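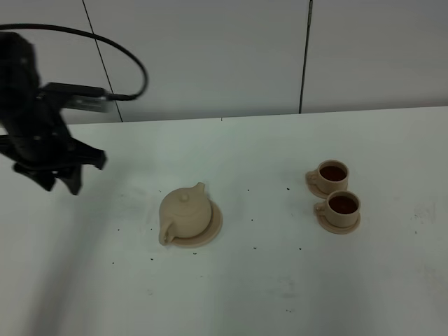 Kitchen > Tea and Coffee > Care and Cleaning

Looking After an Unglazed or Matte Teapot

44 shares | 4 comments

A small round teapot with a matte finish needs a little different care from a shiny glazed one. Many are porous on the inside, and some are porous all over, so they hold on to whatever you put in them. That includes dish soap. The tips below cover everyday washing, stains, stuck lids and storage.

Find out what you have

Turn the pot upside down and put a drop of water on the bare ring at the base, then another drop on the side. If both drops soak in and leave a dark spot, the pot is unglazed. If the one on the side beads up and rolls off, it has a matte glaze and you can treat it like any other dish, apart from scouring pads. Look inside as well. Plenty of pots are plain on the outside and glazed inside.

Before first use

Rinse out the dust with warm water. Fill the pot with warm water and let it stand for an hour, then empty it and brew a pot of the tea you plan to use most. Pour that one down the sink. Check the holes behind the spout for crumbs of clay. A wooden toothpick will clear them. Don't use a metal skewer, which can chip the edge of the hole.

Everyday washing

Empty the leaves as soon as you finish pouring. Rinse with hot water, inside and out, and rinse the lid separately. Leave the lid off and let the pot dry upside down on a rack or a folded towel, tilted so air can get in. Overnight is usually enough. In a damp kitchen in August, give it a full day.

The saucer can be washed with the pot. If it is the same clay, it will take a ring from drips, so wipe it before the tea dries. A thin round of felt or cork between pot and saucer stops the two from grinding against each other.

Tea stains

Mix two teaspoons of baking soda with enough water to make a paste. Rub it on with a soft cloth and leave it for ten minutes. Rinse until the water runs clear and nothing feels gritty. For the spout, use a narrow bottle brush. I have a Prullero straw brush that fits most small spouts, but any thin nylon brush will do.

Skip bleach on unglazed clay. You won't get all of it out again.

Musty smell

This comes from putting the pot away damp. Fill it with hot water and a teaspoon of baking soda, wait until it cools, rinse three times and dry it in a sunny window with the lid off. Repeat the next day if it still smells.

Lids

A domed lid with a round knob is easy to lift when dry and slippery when steam has collected on it. Keep one finger on the knob as you pour. If the lid sticks, run warm water over it for a minute and turn it gently. Never pry with a knife. A chipped knob can be glued with a ceramic epoxy, but keep glue away from any part that touches the tea.

Heat

Warm the pot with hot tap water before boiling water goes in. Don't put it on a burner. Set a hot pot on a trivet or its saucer, never straight onto a cold stone counter. White laminate and painted tables also mark easily, and an unglazed foot ring will leave gray scuffs if you drag it. Lift the pot to move it. Most scuffs come off with a damp melamine sponge and light pressure.

Storage

Store the pot with the lid upside down in the opening and a sheet of paper towel between them. Keep it away from coffee and spices. If you have to stack, put the saucer underneath and nothing on top.

Comments (4)

teaandtoast
The paper towel under the lid works. Mine used to rattle every time I shut the cupboard.

Maton
Can I put a matte glazed one in the dishwasher? The box is long gone.

Reply from the editor
Top rack if you must. I would wash it by hand, as small lids tend to tip over and knock against things.

porchlight63
Baking soda took the ring off my saucer but I had to do it twice.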